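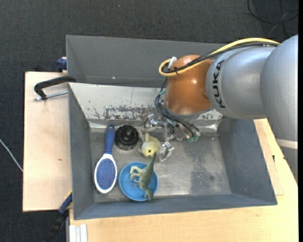
A KUKA arm with a copper-orange wrist joint reaches into a gray metal bin.

Thread Weight and the Long Binding

Most problems with a quilt binding start before the needle is threaded. The strip is cut across the wrong grain, the batting is trimmed too close, or the thread is too heavy for the hole it has to pass through. Hermine Rüegg has repaired quilts in a two-room workshop in Protetti since leaving the Cirer mill, and she keeps a ledger of every piece that comes in. It now holds 736 entries. Binding failure is the largest group, ahead of fabric rot and pulled seams.

Her records separate wear at the fold from failure of the stitch line. Wear at the fold is normal. A double-fold binding puts two layers of cloth over the edge, and when the outer one splits, the inner one carries on for years. Failure of the stitch line is a making fault, and it tends to show up near the corners.

"People pull the thread tight at the miter," Rüegg says. "The cloth gives when it is washed. The thread does not."

For a bed quilt she cuts strips 2 1/2 inches wide on the straight grain and joins them on the diagonal. The seams are pressed open. Bias strips are kept for curved edges, where the stretch is needed. On a straight side, bias tends to ripple, and steam will not fully take the ripple out.

The thread is a fine cotton from Ammann, a small spinner that winds it on spools of up to 1000 yards. She tried a polyester, Fitano, on five quilts one November and unpicked the binding on two of them the following year. The thread itself was sound, but it had begun to cut the cloth along the fold on the back.

Her hand stitch is a plain blind stitch, eight to the inch. The needle enters the backing directly across from where it left the binding, travels through the batting, and comes up just inside the fold. Each new length of thread overlaps the last by an inch — no knot is left at the surface.

Corners are sewn closed on both faces. Many makers leave the miter open, and on a wall quilt it makes little difference. On a bed quilt the open fold catches on buttons and fingernails, and the ledger has a column for that too.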